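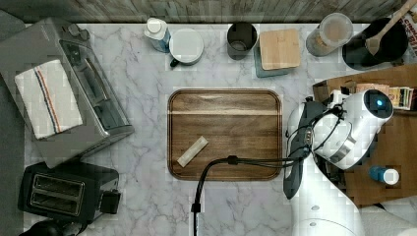 The counter, toaster end, with the little block on the rimmed board.

The Short Piece

My uncle left me three things: a debt to a dentist, a recipe for soup with no amounts in it, and one piece of a game called Ots.

I should say right away that I don't know how to play Ots. I'm not sure anyone does, outside the building where he grew up. You need a wooden board with a rim, a lot of little blocks, and (as far as I can tell) somebody to argue with. My uncle had the argument part down. The blocks went missing one by one over forty years of moving, until there was a single pale one left, about as long as my thumb, and he carried it in his coat like other men carry mints.

So when I moved into the Unadetti in June, apartment 607, I put the block out on the counter before I'd even found my socks. It looked nice there! I told myself I'd find it a proper spot later.

Khang Vũ from across the hall came over that first evening with a bag of noodles and saw it before he saw me.

"Is that from Ots?" he said.

I about dropped the noodles.

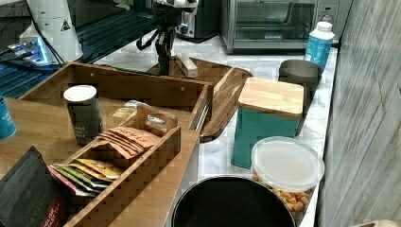

Khang, it came out, had a grandmother on Elladeck Street who used to play in the back of a bakery, and he'd spent whole summers under the table listening to grown people yell about whose turn it was. He remembered two rules. The first was that you never touch another person's block with your left hand. The second was that whoever has the last block on the board has to make the tea.

"Has to, or gets to?" I asked.

"That was what most of the yelling was about," he said.

I made the tea. I had plenty, I'm a person who buys tea when she's nervous and I'd been nervous since March. We stood there drinking it and looking at one small piece of wood like it might move if we were polite. Khang said you shouldn't put it away now. Once a block is down, it stays down until the other player answers. I said there wasn't another player. He shrugged, took two more noodles, and went home.

I left it down. I cooked around it for weeks, which is harder than it sounds when you love chopping onions.
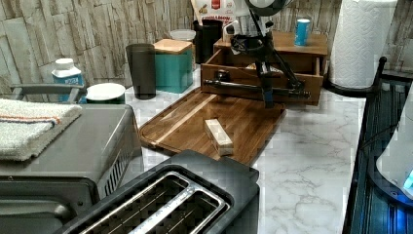 The letter from Hélder Azevedo showed up at the end of the summer, forwarded twice, with my uncle's name on it and mine squeezed in underneath in the mail carrier's pen. He had played against my uncle as a boy, he wrote, and the game had been stopped by a phone call and never picked up again, and would I please tell him how the last piece was lying. On its side or standing? I took the letter into the kitchen and read that line again with my elbow against the teal canister, the one with the wooden lid. On its side, I wrote back. On a slant, too. I drew him a picture on the back of a receipt, and I drew the canister in as well, for scale, and then I felt silly and mailed it anyway.

His answer was a postcard with five words on it: "Then it is my turn."

I read it to Khang through his door. He opened up with a toothbrush in his mouth and made me read it again.
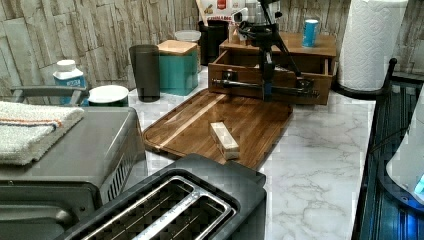 Hélder's Turn

He came on the late bus, a tall man in a brown suit, with a cat named Ova in a carrier and a cookie tin under his arm. He was over eighty and he took the stairs. Khang carried the cat.

I'd expected him to cry, or give a speech, or at least sit down. He walked straight to the kitchen, washed his hands like a surgeon, and opened the tin. Blocks! All of them darker than mine, rubbed shiny at the corners. He held one over the board for so long that Ova went to sleep.

"Your uncle cheated," he told me.

"I believe it," I said.

"Left hand," said Hélder. "Every time."

Then he set his block down next to my uncle's, with his right, and looked at me across the counter, and I understood that I was supposed to do something. I had no idea what. I looked at Khang. Khang looked at the ceiling.

"I don't know the rules," I said.

"Good," said Hélder. "Put the kettle on and I will start lying to you about them."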